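Filska Hand-Held Teaching Grippers (pair)

Filska grippers let an operator teach a two-armed robot a task by doing it. You hold one in each hand, carry out the job at normal working speed, and the recorded movements are used to train the arms. The robot need not be in the room.

Each gripper has a handle and trigger that open and close the jaws, and a flat plate on top for tracking. Both are cabled, so there are no batteries to charge between sessions. Short tabletop jobs are the best place to start, such as moving a sponge into a plastic basket on a plain white board.
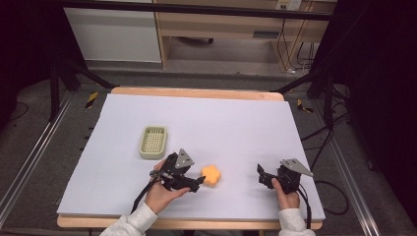
What is supplied

Two grippers, left and right
Two tracking plates, fitted
Two cables
Dernoment recording software, one licence
Printed setup guide

The table, frame and practice items are not included.

Specification

Weight, each: 272 g without cable
Length: 246 mm
Cable length: 200 cm
Finish: black

Recording

Start each run with both grippers held still over the work surface. Press the trigger fully once to begin. Keep the plates facing up and avoid crossing your wrists. Runs can be replayed and deleted in Dernoment before export. The licence covers up to 600 stored runs per project.

Orders and repairs

Sold by Juntunen. Replacement jaws are listed under Zomport spares. For training visits, ask for Gilmar Meireles.

Page updated 22 April 2019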